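I've been meaning to write down why I'm so stubborn about teaching robots by hand, mostly so I can stop giving the same speech at lunch.

The short version: if you want a robot to do a kitchen job, somebody should do the kitchen job first, with a gripper in their fist, over and over, and they should be allowed to do it their own way. I know the other camp (hi, Nest!) likes remote control. You sit in a chair, you drive the real arm, and whatever you record is something the arm can physically do. Fair point! I spent most of February driving an arm that way on the Culden project and I still dream about the lag.

But driving makes you weird. I've set tables my whole life, and put me behind the controls and I pick up a saucer like I'm defusing it. I stop halfway. I overshoot, I back up, I hold my breath. Then we take all that dithering and feed it to a model and act surprised when the robot dithers too. It learned from me on my worst day.

With a hand-held gripper you lose some of that. You're standing at the counter, your elbow is where your elbow goes, and after 10 tries you forget to be careful in that stiff way. Lleucu Nicholas timed me once on the same little chore both ways and I got through 46 runs by hand in the time it took me to drive four. I'd like to say the 46 were all good. They weren't, I threw out a bunch, but even the bad ones looked like a person had done them.

Nest Owen's comeback is always that a person's wrist can do things the robot's can't, so half my lovely natural motion is useless to it. Okay, yes. I've had to learn to keep my wrist honest, and it took a while, and I still cheat when I'm reaching for something at the back. I'd still take that problem over the other one. You can tell someone "don't twist so far" and they'll get it by the afternoon. Try telling someone at a joystick to relax.

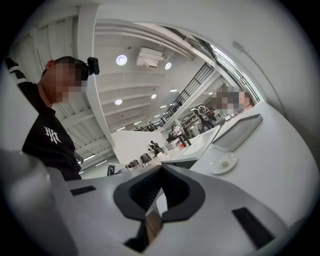 The thing I'd change is who gets asked. Right now it's mostly us, the same few people, and we all reach for a plate the same way because we learned it off each other. I would take 200 runs from people who cook for a living over any number of mine. Give them the gripper, tell them what the job is, and then please stop correcting them. If one of them always nudges the plate over before putting anything on it, leave that in. There's probably a reason, and even if there isn't, I want the robot to see that there's more than one way to get it done.

Nest says she'll come around when I can fix my wrist. I've told her she can borrow the gripper whenever she likes, and she still hasn't taken me up on it.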